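Hegyi Linen Tea Towel, Heavy Weave

Sold in packs of 2 or 4
Colours: undyed, slate, dark cherry
Item code: 1083
Made for Tidimero Home Goods

The Hegyi is our oldest towel and still the one we are asked for most. It is woven from long flax fibre, without cotton in it, and it is heavier than the linen towels which you usually find in a kitchen shop. On the first day it feels stiff, almost like paper. Please do not be disappointed by this. After several washes the cloth opens, becomes softer and begins to drink water as it should.

We started with this towel because Orsolya Jakab, who founded Tidimero, could not find a replacement for the ones from her grandmother's kitchen. She took an old one to the weaver Gyula Tóth and asked him to copy it thread by thread. He told her the original was not a very even cloth and he could make a better one. The first batch was too perfect and dried glasses badly, so they went back to the old, slightly uneven weave. You will see small thick places in the thread. They belong to the cloth and are not a fault.

What is it good for

Glasses, first of all. Linen leaves very little fluff, so wine glasses come out clear if the towel is clean and no fabric softener was used. It is also good for plates, for covering bread dough, and for wrapping washed lettuce before it goes in the fridge. For hot dishes we don't recommend it. The cloth is heavy for a towel, but it is too thin to protect your fingers from a tray at oven temperature. For this purpose please look at our Cikurura oven cloth, which has a double layer.

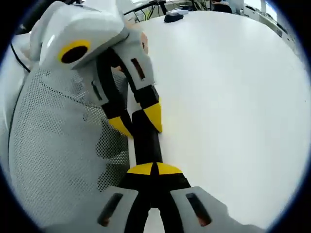 Washing and drying

Wash the towel once before you use it, alone or with similar colours. The dark cherry can give some dye in the first two washes, and we have had one sad letter about a white shirt. After this you may wash at 60 degrees. The undyed towel can also be boiled, as many of our older customers still do.

Do not fill the machine too much. Linen makes hard creases when it is pressed together wet, and those creases are the places where the cloth wears out first. Take the towels out soon, shake them strongly, and hang them by the long edge. Tumble drying is possible on low heat, but the cloth loses a little weight each time in the lint filter.

Ironing is your own choice. Noémi Lengyel in our workshop irons hers on Sunday while they are still damp, and they look beautiful on the shelf. I only fold mine.

Loop and hem

Each towel has a loop in the middle of one short side. Before, we had it in the corner, and customers wrote that the towel hung crooked and touched the bench. The new loop is made from the same linen and goes through the hem with four rows of stitches. The corners are folded to a mitre, so there is no thick lump to dry badly.

If a loop comes off, send the towel to us and we will sew it again without charge. You pay only the postage in one direction.

Delivery and stock

We weave the Hegyi in runs of 2000 towels, and the shade of the slate changes a little from one run to another. If you wish to match towels you already have, write to Barnabás Szalai before ordering and tell him what is printed on the small side label. He keeps a piece of every run and will compare them in daylight.

Undyed and slate are in stock in both pack sizes. Dark cherry is sold out in packs of 4 and will come back in June. Packs of 2 in cherry can still be ordered and are sent in a paper sleeve.

Unwashed towels may be returned in their sleeve. A washed towel we can exchange only if there is a fault in the weaving or sewing.

Often bought together

Cikurura oven cloth, double layer
Sunuron dish brush with replaceable head
Hegyi bread bag, undyed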